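The Desk at the End of the Day

Rūta Kairys keeps the books for Brasorness, a small firm that sells replacement parts for sewing machines. She spends most of January at a desk, and she has firm opinions about what should be on one.

"Paper in front of you, screen behind it," she said. "Anything else has to earn its spot."

She used to work at a large table with two printers, five trays and a lamp she never switched on. When the firm moved to smaller offices, she gave up the table and took a plain wooden desk. The trays went to the storeroom and she hasn't asked for them back.

Most of her work can be done on a laptop, and plenty of people in her line of work use nothing else. The trouble comes with glare and with cords. A glossy screen picks up every light in the room, and a charger that plugs in on the right ends up where a right-handed person wants to write.

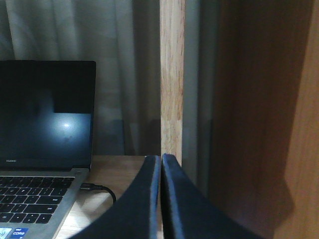

A laptop with its charging cable plugged in at the right.

Kairys turns the laptop a little to the left and runs the cord toward the back when she can. If the light is still bad, she moves the lamp before she moves the computer.

A larger monitor helps with long columns of figures, but it needs a place of its own. She wants it far enough back that a sheet of paper fits in front of the stand.
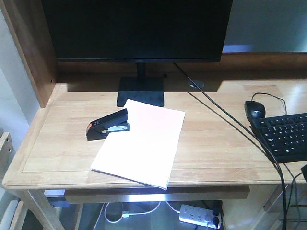 The stapler stays out because she reaches for it all day. Invoices from Utoditz, one of her suppliers, arrive as loose pages, and she fastens each set before she enters it. Pens go in a drawer.

Cables are the part she likes least. A hole in the desktop takes care of some of them, though a long cord will still find its way across the wood. She tapes hers down for the busy weeks and peels the tape off in the spring.

Clearing up takes her three minutes. She squares the papers, closes the laptop and wipes the desk with a dry cloth.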